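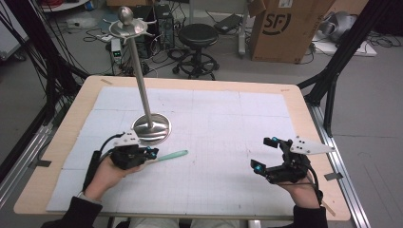

I own one mug tree. I own, if the kitchen is to be believed, a great many more mugs than one mug tree can hold, and last February I decided this was the year the two numbers would meet.

The tree had been living in the cupboard over the fridge with the fondue set and a warranty for a blender I no longer have. It's a plain steel thing, a round base and a thin pole with a knob on top, and it leans. I have tightened it. My neighbor Eino Toivonen has tightened it too, with a better wrench and a lot more sighing, and it came back leaning in the same direction with a slightly more smug look to it.

So I've stopped hanging mugs on it. A full-size mug on one side and the whole business tips over at two in the morning, and then everyone is awake and discussing it. What I use it for now is small stuff. Rings when I do dishes. The tea strainer. The measuring spoons, which came on a loop and have never once gone back in the drawer without a fight. It's very good at this and I'm a little annoyed that it took me 400 dollars' worth of drawer dividers, bins and labels to get there.

(I added up the receipts. Workik, the organizer place out by the highway, got 232 of it. I would like that to stay between us.)

The other thing that came out of the great clearing was the pale green stick. Every kitchen has one of these. Ours is long and narrow, fatter at one end, a sort of mint color that was fashionable for a single summer, and for years it has moved from drawer to crock to drawer without anybody using it. I thought it was a stirrer. My husband thought it was the handle of something. Victor Mrema, who came over for soup and got put to work, held it up to the light and asked if it was for cleaning bottles.

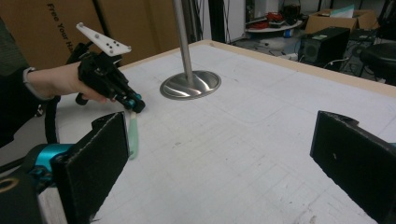 We tried it on a few jobs, to be fair to it. It's no use for honey. It will go down the side of a jar but it won't bring anything back up with it. As a stirrer it's fine, in the way that a pencil is fine. Victor made a case for hanging it from the tree with the spoons, and then we spent far too long on how you would hang a stick with no hole in it.

It went in the maybe box. The maybe box is under the bench in the hall and already has a melon baller in it, three lids, and the manual for a Nuller rice cooker, a machine I'd swear we never bought.

Next up is the shelf with the baking pans – I opened that door yesterday, a loaf tin slid out onto my foot, and I closed it again.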